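보낸 사람: Murali Arumugam
받는 사람: 침구·섬유 관리 메일링 리스트
날짜: 2023년 5월 14일
제목: Re: [침구관리] 꽃무늬 프린트 시트와 사진 프린트 쿠션, 함께 세탁해도 되는지

Jozefína Dvořáček 님의 글:
> 손님방 침대를 정리하는 중입니다. 흰 바탕에 꽃무늬가
> 들어간 시트와, 인물 사진이 회색조로 인쇄된 흰색 쿠션이
> 있습니다. 둘 다 바탕이 흰색이니 한 번에 돌려도 될까요?
> 세제는 Losix 액체형을 쓰고 있고, 온도는 40도로 맞출
> 생각이었습니다. 검은색 천 종류도 침대 위에 자주 올려
> 두는데 이염이 걱정됩니다.
> 그리고 쿠션은 커버를 벗기지 않고 통째로 넣어도 되는지
> 궁금합니다.

Jozefína 님, 질문 순서대로 답합니다.

1) 시트와 쿠션의 동시 세탁
권하지 않습니다. 바탕색이 같아도 인쇄 방식이 다르면 마찰에 견디는 정도가 다릅니다. 꽃무늬 시트는 대개 원단 전체에 날염을 하지만, 사진을 넣은 쿠션 커버는 완제품 표면에 전사한 것이 많습니다. 전사면은 큰 시트에 감겨 접힌 채로 돌면 접힌 선을 따라 미세하게 갈라집니다. 저는 시트를 먼저 단독으로 돌리고, 커버는 뒤집어서 망에 넣어 따로 돌립니다.

2) 온도
시트는 라벨에 40도가 허용되어 있으면 그대로 하시면 됩니다. 커버는 30도 이하로 낮추십시오. 전사 인쇄에서 가장자리가 먼저 들뜨는 부분은 사진보다 그 위에 얹힌 큰 글자입니다. 세탁 전후로 글자 윤곽을 손끝으로 만져 보면 상태를 알 수 있습니다.

3) 검은색 천
이염은 물에 젖었을 때만 생기는 것이 아닙니다. 짙게 염색한 새 천은 마른 상태에서도 마찰로 색이 묻습니다. 젖은 흰 면포로 안쪽 솔기를 열 번 문질러 보고, 묻어나면 두 번 정도 단독 세탁한 뒤에 침대 위에 올리십시오.

제 쪽 침대도 조건이 비슷합니다. 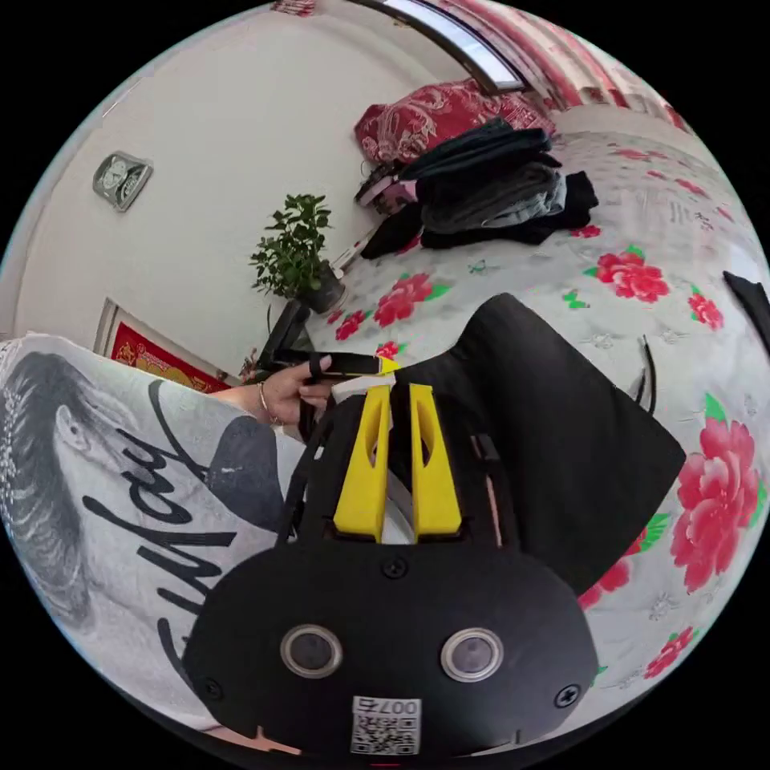

붉은 모란 무늬 시트, 사진 프린트 쿠션(왼쪽), 검은색 천(오른쪽).

시트는 Osow 제품이고 무늬는 모란입니다. 붉은색 부분은 첫 세탁에서 물이 조금 빠졌고, 두 번째부터는 헹굼물이 맑았습니다. 초록색 잎 쪽은 처음부터 변화가 없었습니다. 쿠션은 여자 얼굴 사진 위에 검은색 필기체 글자가 크게 들어간 것으로, 커버만 분리해서 빱니다.

4) 쿠션 통세탁
커버가 분리된다면 통째로 넣을 이유가 없습니다. 솜이 물을 먹으면 탈수할 때 한쪽으로 쏠리고, 속까지 마르는 데 오래 걸립니다. 지퍼가 없는 일체형이면 중성세제를 푼 물에 천을 적셔 꼭 짠 다음 얼룩 부위만 두드려 닦으십시오. 인쇄면은 문지르지 마십시오.

5) 건조와 다림질
시트는 건조기를 써도 되지만 완전히 마르기 전에 꺼내어 네 귀를 당겨 널면 다림질이 거의 필요 없습니다. 커버는 뒤집은 채로 그늘에 널고, 다릴 때는 인쇄면에 다리미가 직접 닿지 않게 안쪽에서 낮은 온도로 누릅니다. 스팀은 쓰지 않습니다.

Losix 액체형은 제가 써 보지 않아 표백 성분 여부를 모릅니다. 용기 뒷면에 산소계 표백제 표기가 있으면 커버에는 쓰지 마십시오. 저는 Drirnance 중성세제를 표시량의 절반만 넣습니다.

모란 무늬 시트의 세탁 기록은 지난 8월부터 적어 두었습니다. 필요하시면 표로 정리해서 리스트에 올리겠습니다. 시트 라벨에 적힌 혼용률을 알려 주시면 온도는 다시 확인해 보겠습니다.

Murali Arumugam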